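4.2 Words for the hand in written craft instructions

We come now to the part of the collection that gave us the most pleasure to read, and, we should admit, the most trouble to code. The Bodemthorpe leaflets and the Torden pattern books together contain 1415 separate instructions, and a surprising share of them stop at some point to tell the reader what to do with the fingers. Anyone who has tried to learn pastry or basket work from a printed page will know the difficulty. A tool can be named and a measure can be given, but the shape of a hand has to be talked around, and our writers talked around it in all sorts of ways (some of them quite lovely).

The older leaflets lean heavily on comparison. Fingers are to be held "like rain," "like the teeth of a comb," or, in one bread leaflet we grew very fond of, "like hens at the trough." The Torden books prefer plain direction words such as down, flat, together and apart, and they tend to put these at the front of the sentence, where a reader with floury hands can find them again in a hurry. We counted 90 comparisons in the leaflets and 30 in the pattern books. Since the two sets differ in length, we would ask the reader to treat these totals gently.

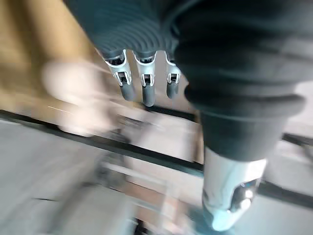 Figure 3. Fingers side by side and pointing straight down, seen from above and behind the hand.

The position in Figure 3 goes by at least four names in the collection. The leaflets call it "raining" or "combing," the Torden books simply say "fingers down," and the Brimisico sewing cards, which are late and rather brisk, use "drop hand." We coded all four under one heading, though we went back and forth over "combing" for a good while, as in two of the wool leaflets it seems to include a pulling movement as well as a position. Those two were left out of the totals.

It would be easy to read the shift from comparison to direction as a loss of warmth, and one of us did read it that way through most of a long April. On a second pass we were less sure. Of the direction sentences, 55 carry some small kindness alongside them, such as "do not worry if it slips" or "rest here if you like," and the leaflets have very few of these. We return to such asides in Section 4.3, together with the Yusof notebooks, where they are written in the margins in pencil.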